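Grakau Handheld Gripper Course

The Grakau Handheld Gripper Course (usually only "Grakau course" among students) is a one-semester project course in robot learning, given at the Trester technical college. Students work in pairs and teach a robot arm a simple household task by showing it with grippers that a person carries in the hands. The course was started by the lecturer Despina Moldovan, who still leads it, and it is open to students of mechanics, electronics and computing.

Name

Grakau was the name of the first robot arm of the college workshop, which is no longer in use. The name moved to the course when the arm was taken apart for its motors. It is sometimes written GRAKAU in older timetables, but the letters do not stand for anything.

Course structure

The course begins in February and lasts 15 weeks. The first part is spent on camera calibration, simple motion planning and the care of the equipment. After this each pair chooses a task and writes a one-page plan, which must name the objects, the starting position and the condition under which an attempt counts as finished. Typical tasks are moving food between plates, folding a cloth or putting small things in a bag.

Recording takes the largest part of the semester. One student wears a backpack and holds a gripper in each hand, and the partner looks after the cables and keeps the log. The partners change roles after every session. A pair has to deliver 200 complete demonstrations of its task. Attempts in which an object falls to the floor are kept in a separate folder and do not count to this number, though several pairs have used them later in their reports.

Equipment

The grippers carry cubes with printed square markers, from which the position of each hand is calculated. The earliest set was cut by students and had flat marker plates in place of cubes. The plates were often lost from view when the wrist turned, and the set was replaced after the second year.

Recordings are sorted with Clorkow, a program written by former participants. It shows both hands on one time line and marks the places where a marker could not be read. Clorkow has no English manual, only a collection of notes kept by the students, and Moldovan has described it as "the part of the course that everyone complains about and then wants to repair."

Assessment

The grade is made of the written report, the quality of the recorded data and a public trial on the robot arm. In the trial the arm gets three attempts at the task, with objects placed by another pair. A failed trial does not mean a failed course - the report has a greater weight, and it should explain what went wrong.

The best report receives the Söderlund Prize, a small award named after the lecture hall where the trials are held. In the present year the trials take place on Tue 19 May.

Data collection

With permission of the students, the recordings are stored in a shared archive of the college. It holds around 168 hours of material. Later groups may use the archive for comparison but may not hand it in as their own work.

See also

Imitation learning
Fiducial marker
Robot end effector
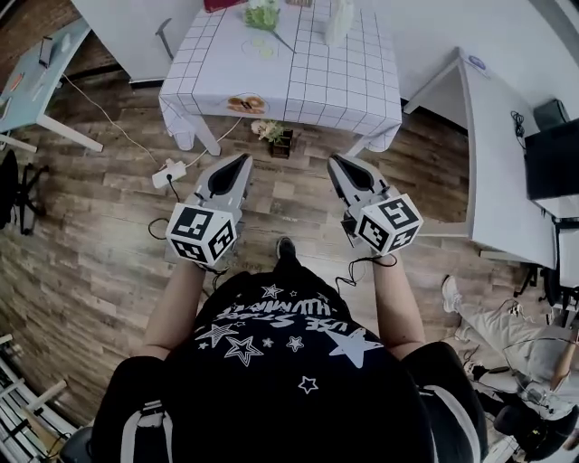
Two handheld grippers with marker cubes, held in front of a table with food on plates.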